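Minutes of the Floor Automation Working Group, Rakari Building Services
Meeting held 21 Aug 2021, Butus office, second floor meeting room

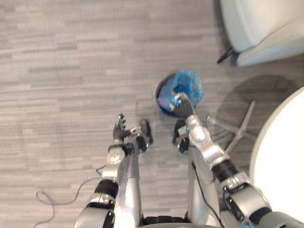 Fig. 1. Two-arm unit at a lined wastebasket, lounge area, striped carpet.

Present: Rekha Negi (chair), Edgardo Yap (evening shift lead), Sanaa Fawzy (integration), Jhun Mercado (cleaning staff representative)
Apologies: Kenneth Manalo (contracts)
Minutes: S. Fawzy

1. Minutes of the July meeting
Accepted with one correction. Item 5 should read "bin rounds" and not "bin counts."

2. Status of the trial
S. Fawzy reported. The unit is assigned to the lounge and the two corridors next to it. It covers small baskets only. Floor-standing recycling bins and kitchen bins stay with the evening shift. During the trial period the unit attempted 600 basket pickups. The log has 2169 entries, most of them position corrections, and is too long to be read by shift staff. E. Yap asked for a one-page extract per shift. Agreed.

Grip on the rim is the preferred method. Where the liner is folded well over the rim, the gripper closes on bag and basket together. Where the liner is short, it can slip down inside when the basket is tilted. J. Mercado noted that staff have always folded the liner to different depths and were never told a figure. A standard fold will be written down (see Actions).

3. Furniture and floor
Chairs with star-shaped bases remain the main obstruction. A basket placed next to a chair base leaves little room for the wrist. E. Yap proposed fixed basket positions marked on the plan, clear of chairs and round tables. J. Mercado objected to tape on the carpet, as the adhesive has to be cleaned off by the same staff. Plan only, no tape.

Loose cable on the floor was discussed. The evening shift will check the lounge for cable before each run. R. Negi asked that this check be entered as a task with time against it. At present it is done by whoever arrives first and appears on no sheet.

4. Effect on staff
J. Mercado presented comments from the evening shift. Points recorded:
- Bending and lifting at small baskets is reduced in the trial area. Two members of staff with back complaints asked to be kept on that area.
- Walking has not been reduced. Staff still pass through the same rooms for tables and glass.
- Four people have been trained to stop and restart the unit. They are called away from their own floors when it halts, and their own work is then finished late.
- Staff do not want to be held responsible for baskets the unit has missed.

R. Negi stated that no shift hours will be cut during the trial. J. Mercado asked what happens after the trial. R. Negi could not answer in the absence of K. Manalo. The question is carried forward and will be the first item at the next meeting. J. Mercado asked that the minutes show it was also carried forward in July.

E. Yap proposed a supplement for the trained staff on shifts when they attend the unit. Referred to K. Manalo for costing.

5. Liner supply
The current blue liners come from Faris. Mazandarani has offered a heavier grade. S. Fawzy prefers to keep one grade until the fold standard is in use — changing both at once would make the log useless for comparison. Agreed.

6. Any other business
The stop button instructions are posted in English only. E. Yap will arrange translations. The charging corner blocks the mop cupboard door by some 9 inches and will be moved.

Actions
S. Fawzy: shift extract of the log; written liner fold standard
E. Yap: basket plan; translated instructions; charging corner
R. Negi: add cable check to the task sheet
K. Manalo: costing of supplement; written answer on hours after the trial

Next meeting: to be set when K. Manalo is back.

Comments (3)

evening_b
The cable check takes longer than people think. Please put a real time on it.

J. Mercado
Item 4, second point: Butus floors only. The annex has not been asked yet.

tess
Will the extract be printed or only on the shared drive? Half of our shift has no login.

Related items
Minutes, Floor Automation Working Group, July
Evening shift task sheet, revised
Request form: training on stop and restart
Liner grades and storage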